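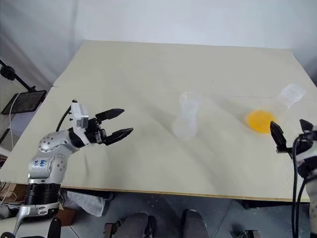 jendden-open-day

Episodes recorded at the Jendden open day in July, with visitors watching and, after lunch, offering advice.

Contents
200 episodes, two arms, one task family (cups on a table). Head camera, both wrists, joint states.

Layout
episodes/ one folder per run
notes/ Solène Pruvost's log, typed up where legible
visitors/ start and stop times for each tour group

Known issues
Episodes recorded during the 2 pm tour have camera shake. Somebody's kid found the table.
The success flag was set by hand. Mathis Renaud is generous, Nadège Sabatier is not – check the annotator field before you compare anything.
Clear cups are hard on depth. We knew this and used them anyway.
7 episodes end early on the stop button. They are kept, with status "aborted".

Not included
Audio. You don't want the commentary.

Contact
Killian Courtois, who still has the spare name badges.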